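Colour Table – Gallery

Bevel learning room, May 12, 2018

The colour table has been part of our open room since 2015. It started as a tray of food dye and a few jars on a windowsill, and Faith Chege turned it into a proper bench activity with glass tubes. These pictures show the set as we use it now. Click any picture to enlarge.

1. Rack, cup and dish

Five tubes in the wooden rack, in teal-blue, yellow and red-orange, with room left over at the right-hand end. The dark red cup and the petri dish go in front. We keep the liquid to the bottom of each tube so a knock makes less mess. 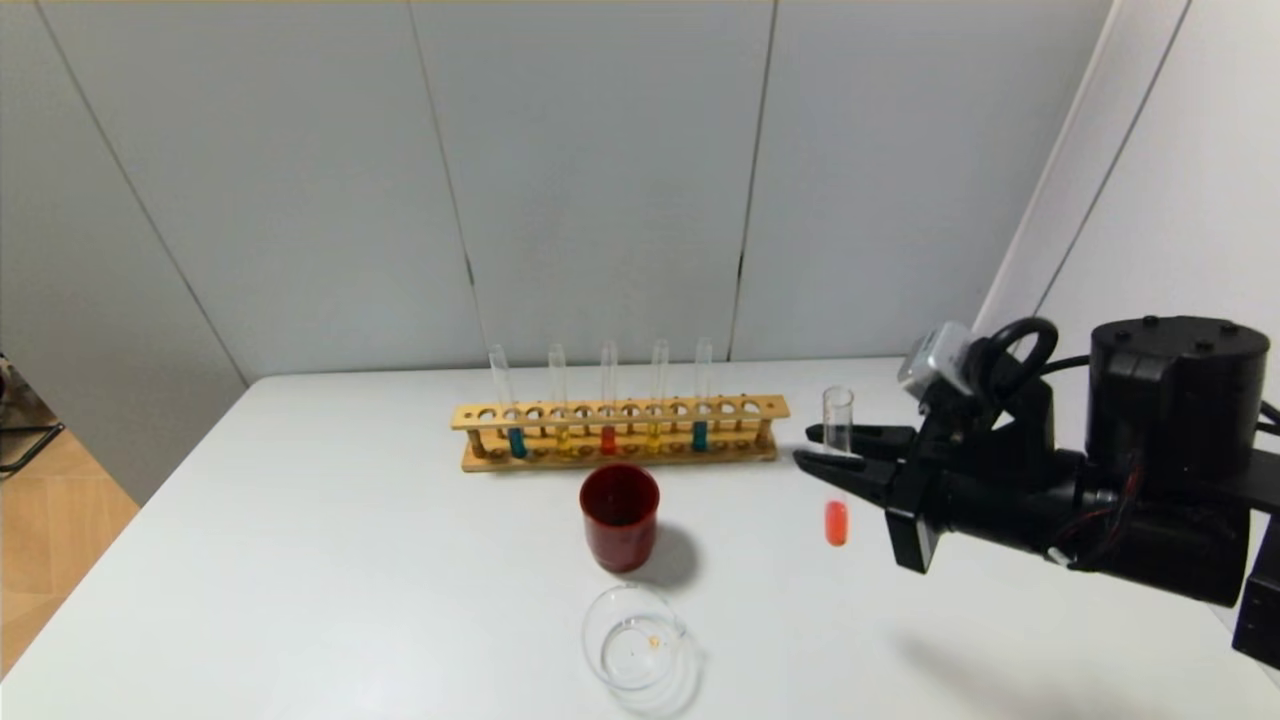 2. The cup

Kimutai Mussa found the cup in a box of kitchen things and it has stayed with the set. Anything waiting to go back in the rack can stand in it for the time being. Children under eight work with an adult beside them, and tubes are carried one at a time.
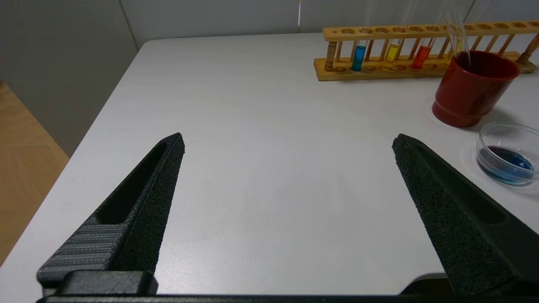
Wooden racks were Kirstin Baird's choice. The old wire ones tipped over if you leaned on the table, and they left marks on the top. The long one at the back, with its turned posts and the shallow hollows in its base, holds the tubes upright and still lets you see the colours between the posts – blue, yellow and red-orange are easy to tell apart from the other side of the table. We bought 2 and keep the spare in the cupboard with the droppers.

Mixing notes

Use cold tap water. Three drops of dye is plenty for one tube, and yellow needs the least. Add blue to yellow slowly if you want a green worth keeping. Kipchumba Rotich has written out the full list of mixes, 54 in all, and there is a copy in the folder by the sink. Rinse the glass before the dye dries on it.

More galleries: Paper boats – Seed trays – Magnets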